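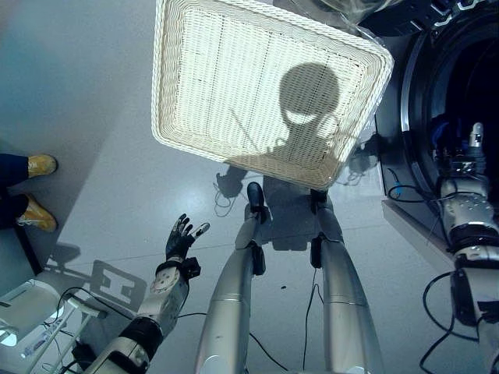 How does a robot learn to do the laundry?
A person does it first, through the robot, again and again, and a computer studies the recordings until it can make a fair guess at the moves.

The again and again is the part that gets left out of the sales talk. When I visited Dakix one morning in April, the company had a goal of 1000 good runs of a single chore. It had 40. Renzo Leone, who leads the project, told me this with the calm of a man whose funding is settled through next year.

An operator steers the arms by remote control. A run that goes wrong gets thrown out. So does a run that goes right but takes too long, and what counts as too long is up to whoever is running the session. I asked Leone whether the machine was learning laundry or learning his operators. "Some of both," he said. "We'd like less of the second."
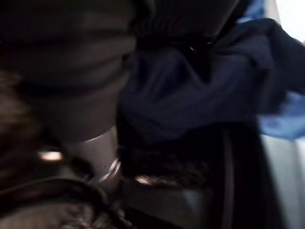

HOME & WORK

Cloth is where these projects tend to bog down. A box keeps its shape when you grab it. A shirt doesn't, and up close one dark fold looks a lot like the next. Leone thinks more recordings will fix that. A rival outfit, Tusto, thought so too, and after 4 years it moved on to stacking crates.

I put the same question to Aguirre, a small consulting shop in Prandusthorpe that advises hotels on equipment. Their view was blunt. A hotel laundry wants a machine that works on the 100th load of the day, with a torn sheet in it and a sock that belongs to someone else. Teaching by hand gives you what the teacher thought to show.
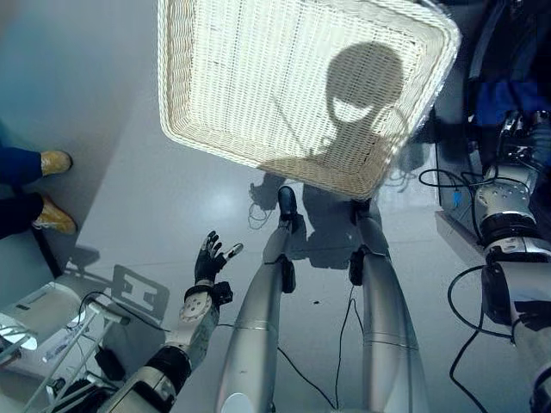 The woven basket, tilted above the robot's feet.

Leone's answer is that people learn the same way. Maybe so, but my kids needed far fewer than 1000 tries, and they complained the whole time. He expects to reach his number by fall. I asked what happens then, and he said they would start on towels.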